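Dennis Gosling has turned down three robot proposals in the last two years, and he would like it known that he isn't against robots. He is against the spreadsheets that come with them.

"Every one of these quotes has a box that says payback," he says. "And every one of those boxes has the same sort of number in it. I've been buying equipment for laundries since before some of these salespeople could drive, and I've never seen a machine hit that box."

Gosling plans equipment purchases for Gorkness, a garment rental and cleaning business that handles hotel uniforms, stage costumes and a growing pile of online clothing returns. The returns are what brought the robot people to his door. Each item has to be taken out of a bin, checked, hung up or folded, and sent on. It is dull work and the company has trouble hiring for it.

In April he agreed to look seriously at a two-arm station from a supplier called Uvberg. The price for the arms was, in his words, "not crazy." What bothered him was the rest of the page.

"The arms are the part they want to talk about. So I ask, who pays for the table? The guarding? Who pays for the person who comes out when a cable wears through? Who retrains it when we change hangers? We change hangers all the time. Whoever's cheapest that month, that's our hanger."

He asked for a test with 138 garments picked by his own staff, straight from the returns bins, with no sorting beforehand. Uvberg came back offering a test with T-shirts.

"I said fine, then I'll pay you in T-shirts."

A second supplier, Levchenko, was more willing. Its people took the mixed load and sent him results, and Gosling gives them credit for including the failures. He still didn't sign. The station was slower than he needed, and the contract counted an item as done once it was on the hanger, even if it was hanging by one shoulder.

"That's not done. Somebody has to walk over and fix that. So now I have a robot and a person, and the person is annoyed."

Asked what he would tell a smaller shop that is thinking about it, he gets practical. Put aside 10 percent of the purchase price every year for parts and callouts, and don't let anyone argue you down. Get the cost of grippers in writing, with delivery times. Measure the floor with the doors open. Run at least 500 of your own items before talking about a discount, and have one of your own people stand there with a stopwatch the whole time, including when the thing stops.

He also thinks buyers give in too easily on software fees. The Levchenko offer had a yearly license that wasn't in the first quote. "I found it on page nine. I asked what happens if I don't renew, and there was a long quiet on the phone."

His counterpart at Kunden, a linen service he trades notes with, has gone ahead and leased a station. Gosling thinks leasing is the more sensible way in, though he has doubts about the exit terms, and he has asked to see the numbers after the first winter.

"If they're good, I'll say so. I'll be glad, even. I have shifts I can't fill. But I'm going to want the bad weeks in there too."

For now the returns money is going into a second conveyor and better lighting over the inspection tables. The robot line stays in next year's plan with a question mark beside it, and he says Levchenko is welcome to quote again once the license fee is on page one.

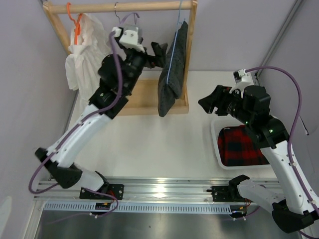
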